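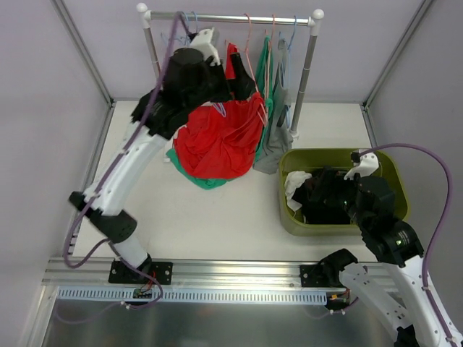

Laboratório de Manipulação Robótica – Linha de Materiais Deformáveis

Projeto Trilar – Relatório de andamento à Fundação Ollier
Segundo semestre de execução, dados fechados em outubro

1. Situação geral

O projeto segue o plano de trabalho aprovado, com uma alteração de ordem entre as etapas 3 e 4, explicada no item 5. A célula com dois braços está em uso regular desde o início do semestre. A tarefa de referência continua a mesma: retirar peças de roupa de cabides pendurados em uma arara e depositá-las em uma caixa ao lado, sem derrubar os outros cabides e sem arrastar as peças vizinhas.

2. Coleta de demonstrações

Foram gravadas 3.205 demonstrações por teleoperação. Depois da triagem, 2.314 foram mantidas. As descartadas se dividem entre perda de sincronismo das câmeras de punho, paradas de segurança e episódios em que o operador abandonou a tentativa. A perda de sincronismo se concentrou nas primeiras semanas e caiu bastante com a troca do hub USB.

Das mantidas, 1.993 já têm anotação por fase (aproximação, preensão do cabide, separação da peça, depósito). O restante está na fila e deve ser anotado até dezembro.

As roupas variam em cor, espessura e comprimento. Os cabides são finos e têm cores diferentes, o que facilita a anotação, mas exige cuidado na avaliação. Uma política treinada só com cabides coloridos pode depender da cor para localizar o ponto de preensão. Um conjunto de cabides brancos e transparentes foi comprado e entra na coleta no próximo semestre.

3. Método

O método, que chamamos internamente de Tanguy, separa a decisão em dois níveis. O nível superior escolhe qual braço segura o cabide e qual trabalha no tecido. O nível inferior gera trechos curtos de movimento para os dois braços ao mesmo tempo, com base nas câmeras de punho e na câmera fixa.

O treinamento relatado aqui usou 1.909 demonstrações, que eram as anotadas na data de congelamento dos dados. Comparamos três configurações: só câmera fixa, só câmeras de punho e as duas combinadas. A combinação teve o melhor resultado em todas as fases. Sem as câmeras de punho, a preensão do cabide é a fase que mais piora. O arame é fino e, visto de longe, se confunde com o da peça vizinha.
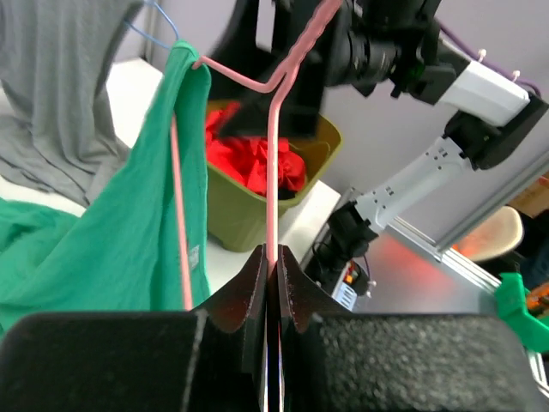 Figura 2. Câmera de punho: preensão de um cabide rosa com peça verde; atrás, o segundo braço junto à caixa.

O ponto de preensão logo abaixo do gancho, onde os fios se separam, foi o mais estável nos testes. Quando a garra fecha mais perto do ombro do cabide, ela tende a pegar tecido junto, e a separação falha. Passamos a marcar esse ponto na anotação e a usá-lo como alvo auxiliar no treinamento.

4. Resultados e dificuldades

Com peças leves e bem espaçadas, o sistema completa a tarefa com regularidade. O desempenho cai em duas situações. A primeira é a de peças compridas que encostam na mesa, pois a barra do tecido se acumula e o braço livre perde a referência da borda. A segunda é a de cabides encostados um no outro. Nesse caso o erro mais comum é levantar dois de uma vez.

O depósito na caixa quase não falha, mas as peças escuras ficam pouco visíveis contra a garra preta, e o sinal de conclusão chega atrasado. Estamos testando um critério baseado na abertura da garra, sem depender da imagem.

Dois cabos de câmera foram substituídos por desgaste na curva do cotovelo. O roteamento foi refeito com mais folga e não houve nova ocorrência.

5. Alteração de cronograma

A etapa 4 (réplica da célula em Dreldale) foi adiantada e a etapa 3 (dobra após a retirada) passou para o semestre seguinte. A sala em Dreldale ficou disponível antes do previsto e as bases dos braços já foram entregues. Não há mudança no valor total.

6. Próximos passos

Concluir a anotação pendente e retreinar com o conjunto completo.
Coletar com os cabides novos.
Calibrar a célula de Dreldale e repetir nela os testes do item 4, sem retreinamento.
Enviar à Fundação a versão preliminar do artigo sobre o ponto de preensão.

A prestação de contas financeira segue em arquivo separado.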